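Zuvstead Makers Help > Robots and automation > Grippers

Hand-held gripper pair keeps twisting large flat things
Viewed 642 times

Hagos Tekleab
I'm building a pair of hand-held grippers in the shared workshop at Stultier. They are the same as the ones that will go on the two small arms later. For now we work them by hand to find out what the fingers can and can't pick up before we spend money on motors.

Small things are fine. Boxes, mugs, a roll of tape, no trouble. The problem is anything wide, flat and stiff, such as a picture book or a sheet of card stood on its edge. One gripper holds the near side and the other holds the far side. As soon as either hand moves, the board turns in the fingers, and the top leans over until one side lets go.

What I have tried so far:
Squeezing harder. This marks the cover and it still turns.
Rubber bands round the fingertips. They roll off.
Double-sided foam tape on the pads. Good for an afternoon, then it goes furry.

There is also some play in the links. With the fingers closed on nothing I can move one tip sideways by 2 mm or so. I don't know if that is the cause or a separate fault. Do I need to change the pads, the links or the way we hold the thing?

Posted in December. Edited to add: the pads are held on with a screw through the front, so swapping them is quick.

Fuad Assefa
You have two faults and they are adding up, so take them one at a time.

Start with the pads. A flat sheet turns because the contact patch is too small to resist twist. Friction matters, but so does the distance between the top and the bottom of the pad. If your pads are short, the board pivots on them like a picture on one nail. Squeezing harder only helps a little and you've already seen what it does to the cover. Make the pads taller and keep the width as it is. I went from 26 mm to nearly double that on mine and the twisting more or less stopped. Face them with thin silicone sheet, glued down over the whole back, and trim it flush with a fresh blade. Countersink the screw so the head sits below the face, or it will be the only part touching the board.

Then the play. Take the gripper off its handle, hold the base in a vice with soft jaws and wiggle each joint in turn. Mark the ones that click. On my first set it was always the joint nearest the handle, which makes sense as any slack there is multiplied at the tip. I fitted brass rings in the pivot holes and ran the pins in with a drop of light oil. Before that the holes went oval after about 2,000 squeezes. I haven't had to redo them yet.

If you only have time for one of these, do the pads this week and leave the joints till you next have it in bits.

One more thing. When two people each hold one gripper they pull against each other without noticing — try one person with both.

Hadgu
just use suction cups. works on glass and thats flatter than any book

Hagos Tekleab
We did look at suction. The covers we have are slightly bowed and the cups lose grip, and I'd like to keep one tool for everything. Thanks though.

Trukari
I agree with Fuad about the tall pads but would add a warning. A tall pad fixed rigidly to the finger has to meet the board square. If it comes in at even a small angle only one edge touches, and then you are worse off than with the short ones. Check that your linkage keeps the fingertip parallel as it closes. The quick test is to close on a strip of carbon paper over white card and look at the mark. You want an even grey rectangle. A dark line down one side means the pad needs packing out, and a strip of card behind it will do until you make a proper wedge.

Also don't hold both ends at the same height if the board is heavy at the bottom. Put one gripper a bit lower and it sits quieter.

Hagos Tekleab
Update. I made the taller pads first and did the carbon paper test. One of them gave a dark line down the left, so it now has two thicknesses of card behind it. The silicone is on. I've still to go through all the joints, and the far gripper clicks when it opens. The picture books can be stood up and swung round with one gripper on each side, which I couldn't manage before. They do still creep a little if I tilt past halfway.
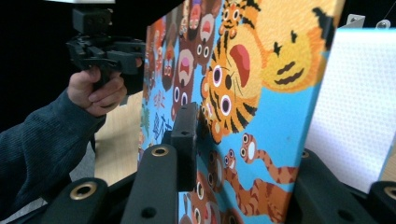

Fuad Assefa
Creep past halfway is probably the click you mention. Do the far gripper's joints next, before you blame the silicone. And wipe the pads with a damp cloth between sessions — dust off the covers builds up faster than you'd expect and they go slippery.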